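Lyimo takes chair of border police data group

The Stilard working group on cross-border police records has elected Lyimo to its chair for the coming term. The vote closed after two rounds, with Citik withdrawing before the second.

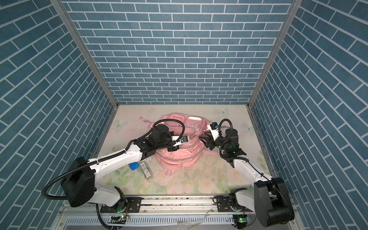

Leena Räsänen
2021-02-21
Filed under: Policing, Member Notices

The chair sets the agenda for plenary meetings and signs off on changes to the shared notice format. It has no say over individual notices, which stay with the national desk that issued them. The term is 3 years and can be renewed once.

Under the rules adopted in 2004, a candidate needs a simple majority of the delegations present. There were 80 accredited delegates at the session, each delegation casting a single vote. Ballots were secret and the tally by delegation will not be published.

Two deputy seats were filled at the same session. One went to Amel, which has run the translation desk since the last reorganization. The other stays with its current holder, Solange Lachance, who was unopposed.

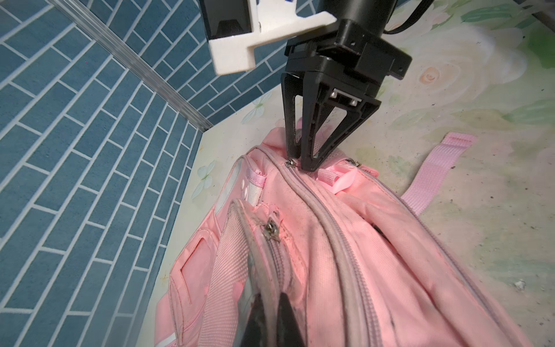 Both deputies take office on the same day as the chair. Until then the outgoing officers handle routine business, including pending requests for access to the stolen documents register. Requests that would change a retention period are held over.

The next plenary is set for July. Item 7 on the draft agenda is the revised procedure for withdrawing a notice after a court ruling in the issuing country. Written comments should go to the secretariat through the national desk, in either working language.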